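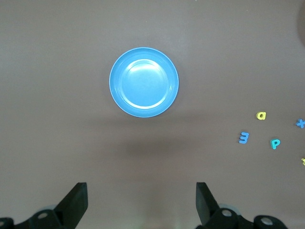

**Call for participants: can a machine tidy up after children yet?**

Pomare is looking for adults who tidy a home, a daycare or a toy shop as part of their normal day. We study if a robot arm can do the same small chores, for example to put foam letters in a bowl. Our arm, Bilel, is slow and it makes mistakes. We would like to know from you which mistakes are acceptable and which are not.

**What you will do**

- Do three tidying tasks by hand, at your own speed
- Watch Bilel try the same tasks
- Stop the arm when you think a person should take over
- Answer questions in a short talk with our staff

One visit takes two hours. You receive 600 crowns, and 700 crowns if you come on a Saturday. Travel is paid up to 400 crowns with a ticket.

**Who can apply**

You must be 18 or older and able to stand for 20 minutes. Experience with robots is not needed. People who work for a robot maker cannot take part.

Visits are held until the end of November. Please write to the Pomare front desk with your age, your work and the days which suit you. We reply to every letter.

Tuesday, June 27, 2023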